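Timestamps again, and a filter I should have deleted sooner

I said in March that I would write up the tracking work when it was finished. It isn't finished, but the part I thought would be hard is working and the part I thought would take an afternoon took most of a month, so I may as well put it down now.

The job is a small one on paper. We have hand-held grippers with marker cubes on them, and we want to know where each gripper is, which way it is pointing and how wide it is open, for every frame of a recording. The head camera sees the cubes. The detector finds the square patterns, works out a pose for each face and passes it on. After that comes a filter, then a bit of code that joins everything into one file that the training people can read. Évan Rolland wrote the first version of that last part and called it Binuvlow, for reasons he has never shared.

The detector was fine almost from the start. I had expected to spend weeks on it. The lens is wide and bends everything near the edges, so I calibrated it properly, with more pictures of the board in the corners than in the middle, and that settled most of it. When two faces of a cube are in view I solve for them together as one object. With only one face you sometimes get the old problem where the pose flips between two answers that both look reasonable, and the cube seems to nod back and forth.

My fix for the flipping was a smoothing filter. This was a mistake. It made the plots look lovely and it made the data worse. Quick movements came out rounded off, and when a hand stopped suddenly the filtered pose carried on a little and drifted back. Solange Honorato spotted it when she played one recording through the arm in simulation and it kept overshooting the place where the hand had stopped. I had been looking at plots all that time and had not played anything back. 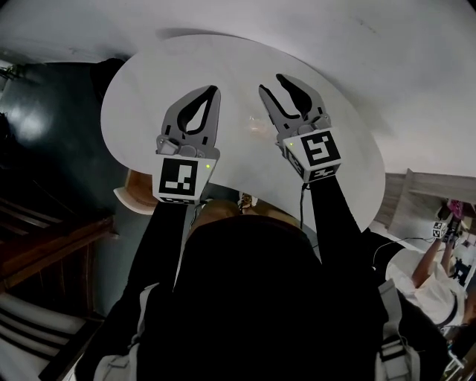

So the filter has gone. What replaced it is duller. For each frame I keep both possible poses, and at the end I choose the path through the whole recording that needs the least sudden turning. It can't run live, but we don't need it live. Where there is no good detection for a few frames I fill the gap if it is 3 frames or fewer, and otherwise I mark it as missing and leave it alone. Benoît Texier wanted longer gaps filled as well. We tried 17 and the made-up parts were easy to spot, with the hand gliding in a straight line through places no hand would go.

Then the timestamps. The gripper opening comes from a different source to the video, and the two clocks did not agree. I assumed a fixed offset, measured it once as 40 milliseconds, typed it into the config and forgot it. It was not fixed. After a restart it could be 37 or it could be something else entirely, and in long recordings it crept. The fingers closed in the data before they closed in the video.

Now every recording starts with both grippers being opened and closed a few times in view of the camera. The code measures the finger gap in the video, lines it up with the reported opening and works out the offset for that recording. It does the same at the end to catch the drift. If the two ends disagree too much, the recording is thrown out and the log says why. Sylvain Chevalier asked for that last bit, having spent a morning wondering where his files had gone.

Still to do:

The cube ids are set by hand in a text file, and swapping left and right gives no warning at all. I have done it twice.

With more than one person working in the same room, the detector can pick up somebody else's cube. Each pair has its own ids so it ought to be simple to ignore the rest, but at the moment the code reads every id it knows and sorts them out later - badly.

Rosine Riviere has a branch that writes the output in smaller pieces so that a crash doesn't lose the lot. I have promised to review it this week, and it touches the same files as the clock changes, so I expect the merge to be unpleasant.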